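Project Report: Trying Out the Zurano Gripper Simulation Kit
Kobe Dewulf, final version for the July hand-in

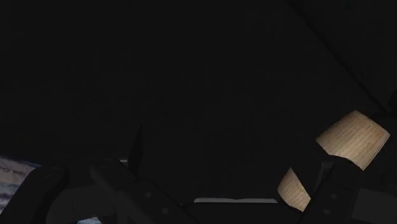

For this project I reviewed the Zurano kit, a software package that lets you practice picking jobs on a simulated arm before you touch a real one. Our school got a student license and my task was to find out if it's good enough to use in the intro automation class next year. Short answer: yes for the arm stuff, not yet for the camera stuff. The wrist camera view is where I lost most of my time. With the default lighting you get a beige papery surface on the right with a black finger standing in front of it, and behind all that it's just black. You can make out the fine lines on the beige material, which is pretty nice rendering, but try finding the back of the workspace. Can't be done by eye. More on that under Lighting.

What you get

A download, a license key, a PDF manual and 9 practice tasks. No hardware. The tasks start with moving the arm to a point and end with a full pick and place with random starting positions. There is also a blank task you can fill in yourself. Manual is decent for the first half and then gets thin. The chapter on saving your runs is one page and the menu names in it are from an older version.

Other packages I looked at before starting: Wetgate and Skistbridge. Wetgate wouldn't install on the lab machines (graphics driver, gave up after an afternoon). Skistbridge did install but the student version has no wrist camera at all, only a view from the side of the room. So no real comparison, sorry, this is mainly a report on one product.

Setup

Installed on the second lab PC. Took most of a morning including updates. License key has to be typed in by hand, copy paste did not work for me. After that it starts up fine. First run is slow because it builds all the materials, later runs are quick.

Settings I used for everything below:
Physics step: default
Wrist camera: on
Room lights: default, then changed, see Lighting
Object starting position: random within the marked zone
Log file: on

Turn the log on before you start. It is off by default and I lost my whole first set of runs that way.

Test runs

I ran the built in pick and place script 604 times in total, most of it overnight. A run counts as good if the object ends up inside the target zone and the gripper is open again at the end. The software decides this itself, I only checked some of them by replaying the log. The replays I watched agreed with what it said, except for one where the object was leaning on the edge of the zone. Counted as good. I would of counted it as bad.

The arm itself behaves well. Movements are smooth, no shaking at the end of a move, which I had in the free simulator we used last year. If you ask for a position it can't reach you get a clear message instead of a crash. The gripper closes at a speed you can set. Too fast and light objects get pushed away before both sides touch. Slower is better, I ended up at the lowest setting but one.

I also drove it by hand with the keyboard. Hard! Moving sideways is OK, rotating the wrist is confusing because the directions flip when the arm is turned around. A game controller is supposed to work too. Didn't have one in the lab.

Lighting

Main problem with the kit. Default room has one light and it leaves the far part of the room nearly black from the wrist camera. When the gripper is down near the objects, its own parts take up a lot of the view as well, and they're dark too, so dark on dark. In some positions I could only tell where a finger stopped from the thin light rim on it. Bolt marks still show up faintly if you look for them.

For a person that's annoying. For the color detection exercise (task 7) it matters more. The exercise asks you to find the object by brightness, and with the default light that goes OK as long as the object is lit. But if a dark gripper part passes in front, the object splits into two patches and the simple script from the manual takes them for two objects. I fixed this by joining patches that are close together. Works but it's a hack, and it will fail if there really are two objects near each other.

Then I turned the room light up. It's in the scene file, not in the menu, on line 3308 of all places. The file is huge and has no comments. I set the light to double and the background became visible, and the splitting happened less but did not go away. Obviously, the finger is still in front. A second light from the other side would probaly be a better fix, haven't tried it.

Support

Mailed the support address with 3 questions. Got an answer on two of them the next morning, friendly and useful. The third one (can you set the light from the menu) was answered a week later with "planned". No date.

Problems during the project

Lost first data set, see above. My own fault.
The lab PC went to sleep in the middle of an overnight batch. Switch off sleep mode.
Log files get big. Had to move them to the shared drive.
I planned a part on training a small model with the camera pictures, this got dropped. Not enough time after the lighting thing.

Is it worth it

For the intro class I think so. Tasks 1 to 6 can be done as they are. For task 7 I would hand out a changed scene file with the light already turned up, students shouldn't have to dig through that file. The last two tasks are too long for one lab session, maybe as homework if the license allows it (asked Verbeke at the front office to check, no reply yet).

To do for whoever takes this over

Try the second light
Test with a controller
Write a better version of the patch joining script, mine is in the project folder, filename ends in _old2 but it is the newest one
Check the license for home use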